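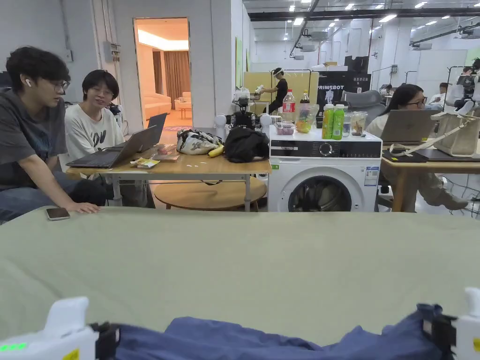 16 September 2022

**Walk-through checklist, Brostalell community sewing and mending rooms**

Second visit under the Plurnia program. Marks: OK, FIX (before reopening), WATCH (look again in October).

## Doors and ways out

- [x] **OK** Front door opens fully from inside without a key. New hinge, lovely smooth swing!
- [x] **OK** Exit sign lit over the rear door.
- [ ] **FIX** Rear corridor. Two rolls of batting standing on end, narrowing the way past. Move them to the rack in room 112.
- [x] **OK** Stairs to the upper floor: treads tight, rail solid the whole way up. It wobbled badly last visit, so great work there.

## Power

- [x] **OK** Panel cover closed, every breaker labeled. The labels are in big clear print and I wish every building did this.
- [ ] **FIX** Extension cord running under the rug in room 203. Take it out today. The cord has a flat spot near the plug, so throw it away.
- [ ] **WATCH** Outlet by the window in 203 holds plugs a little loosely. Work order 3596 is open with Zakaria Electric.
- [x] **OK** Irons unplugged and on their stands when I came in.

## Cutting and pressing

- [x] **OK** Rotary cutters closed and in the drawer. Blade tin has a lid that stays on (hooray).
- [x] **OK** Heat mats under both pressing stations.
- [ ] **WATCH** Steam hose on the Feteo press. No leak, but the outer sleeve is starting to fray next to the collar.
- [ ] **FIX** Shears hanging point-out on the pegboard at elbow height. Turn them around or use the upper row.

## Fire and first aid

- [x] **OK** Extinguisher 223, needle in the green, pin and seal in place, tag current.
- [x] **OK** Smoke alarms tested in all rooms. Very loud!
- [ ] **FIX** First aid box is out of burn gel and low on small bandages.
- [ ] **WATCH** Lint behind the dryer. Someone has clearly been cleaning it, and the vent is clear, but it builds up fast in a place this busy. Put it on the weekly sheet.

## Comments

Huge improvement on the spring visit, and the storage upstairs is a pleasure to walk through. Four FIX items, all small. Send me a note when they're closed and I'll sign the reopening sheet.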